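How do you split the dishes when one person cooks and the other "hates washing up"?
Turkstead Neighbors > Home & Household > Sharing a place

Posted by Nuria Marín, 25 October 2018

I moved in with my cousin in October and we agreed that whoever cooks doesn't wash. Lovely rule. She cooks things like toast. I then wash the toast plate, plus the four pans she used to get to the toast. When I cook, which is most nights, the dishes "soak" until I need the sink again, and then I wash those too.

I've brought it up twice. The first time she bought a nicer sponge. The second time she told me that her mother never made a chart, and that charts are for offices. I would like to stay on speaking terms, as our lease runs until summer and she owns the couch.

Has anyone found a system that works for two adults? A dishwasher won't fit. We asked, and the landlord laughed.

Brynhildur Fogh

Drop the cook/wash rule. It sounds fair and it rewards whoever can dirty the most pans. My husband and I fought over it for 5 years before switching to days. On your day you cook, wash, wipe down and take out the compost, and on the other person's day you sit there like a duchess. People get very tidy cooks when the pans are their own problem.

Second thing, own less. We had service for twelve and used every piece of it before either of us would touch a tap. Now it's one plate, one bowl, one cup and one fork each, and the rest lives in a box on top of the wardrobe for company.
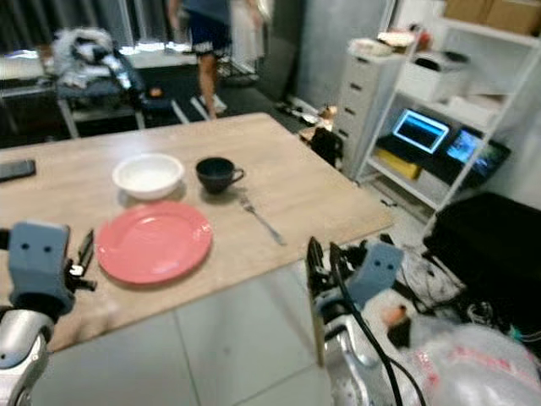 You can't build a tower out of that. If your fork is dirty, you wash your fork, or you eat your rice with a spatula and think about your choices. My husband held out for 2 days.

As for soaking, baked-on cheese may soak. A water glass may not. I'd put a time limit on it – ours is bedtime – and write it down somewhere, even if her mother wouldn't have.

sarmiento_st_tenant

just use paper plates

Piser

Paper plates won't help with the pans, which is what she asked about.

We alternate weeks at our place, and it works fine apart from the last evening of each week, when everybody suddenly wants a sandwich. Keep the switch at breakfast and check the sink together before you hand over. Also find out if she really hates washing or just hates the gloves. My roommate turned out to be happy to dry and put away as long as she never had to touch wet food, so I wash, she does the rest, and I no longer know where anything is kept.

Nuria Marín

Thanks, all. Going to try the days. The box is already on the wardrobe and she has asked me where the big bowl went.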